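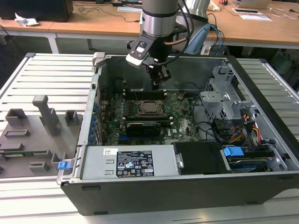 What should you do with an old desktop computer that still switches on?
Open it up before you decide anything, and if the insides are in fair order, keep it going for another few years.

I have been giving that answer to friends and relations for a long time now, usually over a cup of tea and usually at greater length than they were hoping for, so I thought I might as well set it down properly and save everyone's tea from going cold.

My feeling is that the plain office tower is one of the most underrated things in the house. People who would never dream of throwing out a chest of drawers over a sticking runner will put a whole computer in the boot of the car and drive it to the tip because it has got a bit slow. I understand it, I really do. A chest of drawers you can see into. A computer is a shut box that hums, and when it stops pleasing you there seems to be nothing to be done but buy another shut box.

But it does open! That is the thing I should most like people to find out for themselves. Switch it off, take out the mains lead, lay it on its side on a good steady table and take the side panel off, and there it all is, laid out as plainly as a sewing box. The old Dells are lovely for this. Somebody at a drawing board once thought about the person who would have to get inside, and coloured some of the bits you need to get hold of blue, so that a nervous beginner has somewhere to start. There is a row of blue latches down by the expansion slots, and a blue handle by the hard disk, and once you have noticed them you feel rather looked after. I can't say I have felt looked after by a laptop with its bottom glued on.

My own teacher in all this was Derek Crabtree, who had the bench next to mine at the Pereck evening class, and who could not bear to see anyone pull at a cable. "Hold the plug, not the wire," he would say, to the whole room if need be. Derek liked to take a machine right down, memory and processor and all, until there was only an empty socket in the middle of the board, and then put it back together again with the kettle on. He said you didn't know a computer until you had seen it with nothing in it. I thought this was showing off at the time. I have come round to it since, though I would still tell a beginner to leave the processor well alone and start with the dust.

There was an old tower in that class which had come from the Aquino offices when they moved, and it had cost them, according to the sticker on the paperwork, 1512 pounds when it was new. They were giving it away. We cleaned it and gave it more memory and a newer drive, and the parts came to less than a decent pair of shoes. It went to a retired couple who wanted to write letters and look at their grandchildren, and when I last heard it was still doing both after 9 years. I don't offer that as a miracle. Most of what most of us ask of a computer is very modest, and a machine built for a busy office has plenty left in it for us.

Now, I ought to be fair. There are people for whom an old tower is no good at all, and I would not wish one on my nephew, who edits films. An old power supply can be noisy and hungry, and you must never, ever open that part up, whatever a man on a forum tells you. The label on it is covered in warnings and I would take every one of them as meant. There is also the matter of software, for a machine that can't be kept up to date shouldn't be doing your banking. And some of them are simply worn out, poor things, and the kindest course is to take out the drive and anything else of use and let the rest go for recycling.

What I can't agree with is the notion, which I hear even from sensible people, that looking inside is for experts. It's for anyone with a table, a good light and a free hour. Put the panel down flat where you won't kneel on it. Keep the screws in a saucer. Touch bare metal on the case before you touch anything green. If you get lost, take a photograph and go and have your lunch.

I have one waiting in the hall at the moment, as it happens, and I am told the fan rattles. I shall have a look at it this evening.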